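What is a vaccination campaign?
By Angharad Wynne
29 December 2022

Sometimes an illness spreads quickly from one person to another. When many people in the same place catch it at the same time, it is called an outbreak. Measles can cause outbreaks, and so can cholera and polio.

One way to stop an outbreak is to give lots of people a vaccine in a short time. This is a vaccination campaign.

What does a vaccine do?

Your body has an immune system, which fights germs. The first time it meets a new germ it is slow to act. A vaccine shows your immune system a harmless part of the germ, or a very weak form of it. Your body learns what the germ looks like. If the real one comes along later, your body is ready.

Some vaccines are given with a needle. Others are drops that you swallow, or a spray up the nose.

Who gets the vaccine first?

Health workers usually start with the people who are most likely to become very ill. With measles this often means young children.

In February there was a measles outbreak in the town of Bekberg. The health team there had 2 weeks to reach over 3000 children. Nurses went to schools, markets and a bus station. They also drove to Raltberg, a village in the hills, where 159 children were waiting at the school. Each child had a mark put on one fingernail with a pen, so that the nurses could tell who had been done.

Keeping vaccines cold

Most vaccines stop working if they get too warm. They have to stay cold from the factory right up to the moment they are used. This is called the cold chain. Vaccines travel in cold lorries, then in fridges, then in cool boxes with ice packs inside. The cool boxes for Raltberg were carried the last part of the way on foot – the road was too muddy for the van.
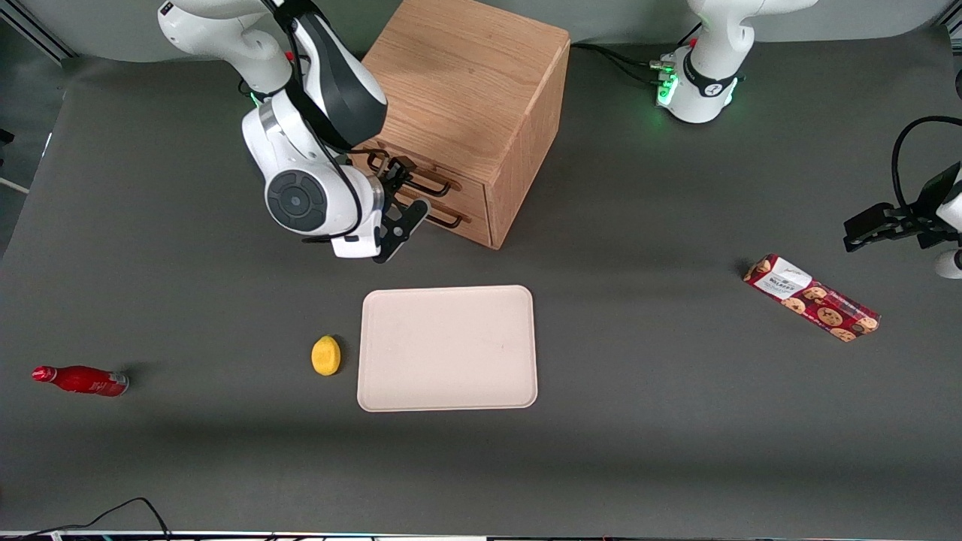
A robot arm beside a small wooden cabinet with two drawers.

What happens afterwards?

The health team keeps watching for new cases. If someone has a fever and a rash, a nurse may take a small sample and send it to a laboratory to find out whether it is measles.

It takes your body a week or two to build up protection, so people can still fall ill just after a campaign. Some vaccines need a second dose later on.

Words to know

Dose: the amount of a medicine or vaccine given at one time.
Immune system: the parts of your body that fight germs.
Outbreak: when many people in one place catch the same illness.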